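Ultordale, le 10 juin 2022 – C'est avec un très grand plaisir que la maison Bramomlow annonce l'ouverture de son « Bar à eau », un petit coin où chacun pourra, en entrant, poser son sac, s'asseoir et boire tranquillement sans rien avoir à commander. L'idée mûrissait depuis le mois de mars, et les quatre tables blanches n'attendent plus que vous !
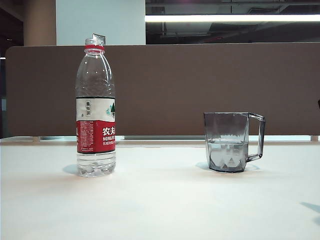
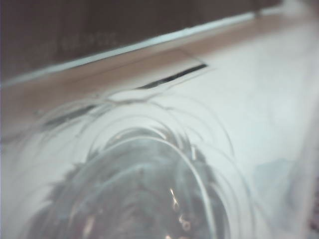 Bouteille Nongfu Spring et mug transparent sur une table blanche (première photo) ; récipient transparent vu de tout près (seconde photo).

« On nous demandait si souvent un simple verre d'eau que nous avons fini par lui faire une vraie place », raconte Lăcrămioara Pop, responsable de l'accueil, qui a choisi elle-même la vaisselle – transparente, parce qu'elle aime la lumière.

Le Bar à eau propose 15 eaux de différents pays, et Bramomlow espère y recevoir presque 800 visiteurs d'ici la fin de l'été. L'entrée est libre, et les enfants sont les bienvenus.

Contact presse : Ionuț Jitaru, Bramomlow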